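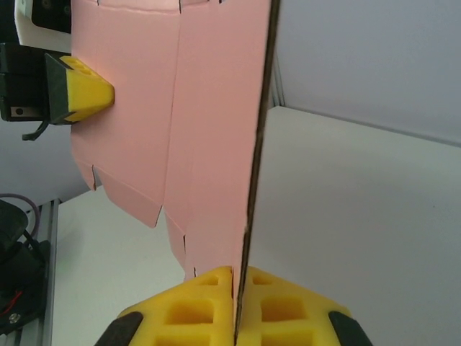
In defence of the flat-packed box

I pack small orders for a living, or part of one. Soap mostly, some candles, and in the run-up to Christmas a good many gift sets. For six years I bought rigid boxes, the kind that arrive already made up, with a lid that lifts off. Since July I have bought flat blanks and folded every box myself. I think most small sellers should do the same, and I think the usual arguments against it are weaker than they sound.

The first argument is always time. A made-up box is ready and a blank is not. You have to bend each crease, bring the panels round, get the tabs into their slits and shut the end. My first morning was bad. I tore two tabs and put one box together inside out, with the pink side facing the soap. Valentina Acuña, who shares the unit with me and sells printed scarves under the name Hulitz, offered to buy me a roll of tape.

By the end of the second week I was folding without looking. A plain tuck box takes me less time than it used to take to fetch a rigid one down from the top shelf, lift the lid off, find the lid was too tight, and start on another.

What the time argument leaves out is the shelf. Six hundred rigid boxes filled one wall of our unit from the floor to above my head. The same number of blanks sits in two cartons under the bench. We pay rent on that wall. I had been paying every month to store air with cardboard round it, and I had also been paying a carrier to bring the air to me. My last order of rigid boxes came to £581 before delivery, and the delivery was on a pallet. The blanks come with the ordinary parcel driver.

The second argument is that folded boxes look cheap. Some do. If the card is thin the panels bow, and if the creases are shallow the corners come out round and soft. But that is a complaint about bad blanks. A good one has a crease you can feel with a thumbnail, and it goes where it is meant to go and stays there. I tried samples from four suppliers before I settled on Trulby, and two of the four went straight in the recycling. Ask for samples. Fold them, unfold them, and fold them again. If the card splits along the crease at the second go, it will split on a customer who wants to keep the box for buttons.

I would add that people spend too much on thickness. The box on the shelf in a gift shop has to stand up to being handled. The box inside a posting carton has the carton to protect it. Mine holds a bar of soap and a folded leaflet, and it does not need walls like a shoe box.

Colour is a separate matter. I use pink because I like it and because customers remember it. Coloured card does have one drawback, which is the cut edge. On a lot of stock the edge is not the same colour as the face, and you see it wherever a flap ends or a slit has been opened. Some sellers mind this a great deal. I used to, and then I noticed that on a made-up box nearly all of the edge is tucked out of sight. Judge the colour on the finished box. A flat sheet shows you every edge at once and will put you off perfectly good card. 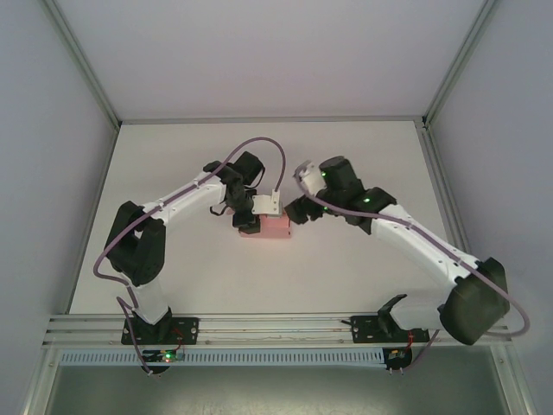 What folding does to the day

There is a third argument, and it is the one I take most seriously. Folding is dull, and it is hard on the hands. Sebastião Guimarães, who ran the packing room at Abugri when I had a summer job there, used to say that the boxes should be somebody else's problem. He had seen people with sore wrists by December and he did not want any more of them. He had a point. At his scale, with 800 parcels going out in a day, I would not ask one person to stand and crease card from morning to evening either.

At my scale it is different. I fold in batches of ten, then fill ten, then label ten. I never fold for more than half an hour without doing something else. Ten is also the number of made-up boxes that fit along the back of the bench without falling off it, so the bench sets the pace and I don't have to think about it.

Clear the bench first. This matters more than the card or the supplier. A large blank needs room to open out, and if there is a tape gun and a mug and a heap of leaflets in the way, you will bend a flap against one of them. I now keep the surface bare apart from the box I am working on, and everything else goes on a trolley to my left. The trolley was a Zostex one from a closing-down sale and one wheel sticks.

Start with the side creases, all of them, before touching any of the tabs. Bend each one fully over and let it spring back. Then bring the body round and close the bottom. The small tabs go in last, and they should slide. If you are pushing hard, something is not square, and it is quicker to open it up and begin again than to force it and crush the corner.

I do still keep a few rigid boxes for the largest gift set, which is heavy and goes out perhaps twice a week in the busy season. Valentina has gone over to flat blanks for the scarves but not for the shawls. She says the shawls puff up and push the lid open, and having tried one, I agree with her.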